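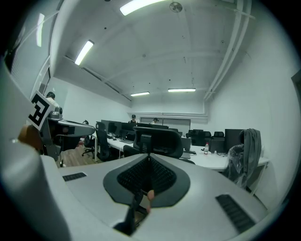 Figure 1. Wrist view from the hand-held gripper, with the square marker at left and the desk rows behind.

Lecture notes 4: Pose loss during hand-held recording
Course: Fault Analysis for Manipulation Systems
Instructor: Bhavana Acharya
Notes taken by Benjamín Yáñez, revised October

4.1 Background to the fault

The Prellwood set was recorded with hand-held grippers. The operator carries the gripper through a task, and the pose of the tool is recovered afterward from the wrist video. A policy trained on the result never sees the room itself, only the video and the recovered pose. An error in the pose is therefore passed to the arm as if it were a correct motion.

Of 251 recordings submitted, 50 were later withdrawn. The fault was found by Iara Carrasco, who replayed a withdrawn recording on the Jaltari arm at reduced speed. The arm followed the path correctly through the approach and then moved sideways into its own guard. The contact stop tripped. There was no injury, and the damage was limited to one fingertip and a bent bracket.

4.2 What the tracker has to work with

Figure 1 is a fair sample of the conditions. The gripper housing takes up the lower half of the view, and it is fixed with respect to the lens. Any feature found on the housing, the vent grilles or the finger pads reports zero motion no matter how the tool moves. These features must be masked before tracking. The mask file is drawn once per gripper and must be redrawn if the housing is reseated.

The remainder of the view is less reliable than it looks:
– White walls and a white ceiling give few corners.
– Ceiling lights are high in contrast but may saturate, and their edges shift with exposure.
– Repeated items such as monitors and office chairs can be matched to the wrong neighbor.
– People move. A feature on a shoulder or a cap is not a landmark.

The printed marker is the strongest feature available, but it helps only if its own position is known. A marker that moves with a tool or a mechanism must not be entered in the map as a fixed point.

4.3 Cause

Two errors were needed. The first was a configuration file that listed a moving marker as static. The second was a mask left over from an earlier housing, which exposed a strip of the housing edge to the tracker. Either error alone raised the residual and the recording was rejected. With both present, the false fixed point and the false zero motion partly agreed, and the residual stayed under the limit. The solver reported a good fit to a wrong path.

The point to remember for the exam is that a residual measures agreement among inputs. It does not measure truth.

4.4 Corrective steps

Maximiliano Urrutia's group made the following changes:
1. The mask is checked against the first image of each recording.
2. Marker numbers are divided into static and moving lists. A number on neither list stops the job.
3. Any jump in recovered pose between adjacent images is compared with the inertial record – disagreement holds the recording for review.
4. First replay is done with the cell empty, the guard closed and speed reduced.

Step 3 was tested on over 1000 short clips and caught the sideways drift in each of the withdrawn recordings. It does not catch slow drift. Aldana Maldonado's note on this is in the Vakulenko folder.

4.5 For next session

Read section 2 of the Clodness incident report. Bring a hand-drawn mask for Figure 1, with the housing and finger excluded, and mark separately any region you would distrust even though it lies outside the mask.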